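Gretholm Rings: Progress Report on the Small Makers Grant
9 March 2018

This report covers the second half of the grant period. The first half was covered in the autumn report, which promised that the casting problem would be solved by the new year. The new year took a different view.

Where the collection stands

The Pleseo line is finished. It has five stacking rings and a pair of stud earrings, all in recycled silver, all with the brushed surface we showed you in the application. We planned six rings. The sixth had a raised seed pod on top that caught on every sweater in the building, and after a week of wearing it I stopped pretending this was part of its charm. The mold is in a drawer.

The Sillusa line is about a month behind. These are the pendants with the hinged back, and the hinge is where the time has gone. Our first pin was too soft and the lid drooped. Our second was too hard and the lid needed a butter knife. The third opens with a thumbnail and stays shut when the pendant is dropped on a tile floor, a test we ran first on purpose and then several more times by accident. I would like to make one small batch before promising a date, having promised dates before.

Production and sales

We cast 700 pieces in this period and sent 85 back to the melting pot. Most of the rejects came from one bad week when the kiln thermostat decided that all temperatures were equally valid. It has been replaced. The silver was recovered, so the real loss was labor and a certain amount of language.

The Pleseo rings went on sale online in the smaller sizes first. Customers with larger hands wrote in to say they existed. They were right, and the full size run is now up. Returns have been light, and nearly all of them are about fit, so we have rewritten the sizing page and now put a paper ring gauge in the box with any first order. Two stores carry the line on consignment. One of them sells it steadily. The other keeps it in a case behind the scarves, and we are having a polite conversation about that.

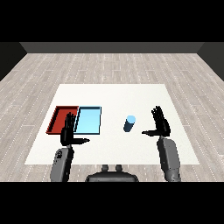 Simulated room with a gray plank floor and dark walls.

Money

Of the $3000 equipment award, most went to the polishing motor and the dust collector, as budgeted. The thermostat was not budgeted, and I moved money from the packaging line to pay for it. As a result the Pleseo rings ship in plain card boxes with a stamped logo. Buyers seem to like them better than the printed ones I had spent two months designing – a finding I pass on without comment.

Receipts are attached in order of purchase. The one with the coffee ring on it is still legible if held to a window.

The Chiba clasp

You asked for an update on the Chiba clasp, the side project in the original application. It is a magnetic closure for bracelets, meant for people who have trouble with small lobster clasps. The closure itself works well. It also works on paper clips, keys and, on one occasion, the refrigerator, so the next version uses a weaker magnet with a small lip to take the strain. Two customers with arthritis have agreed to wear the new samples and be rude about them. I have asked for written notes.

What happens next

The first Sillusa batch is planned for April. If the hinges hold, photography and the online listings follow straight after. I also plan to try a darker patina on the pendants, which looks very good on the one sample where it came out even.

The only change I am asking for is permission to carry the unspent part of the packaging line into the next period. It is a small sum, and I would like to use it for pouches. A short reply by email will do. The final report will come with samples, including one pendant for your files, which should open without a butter knife.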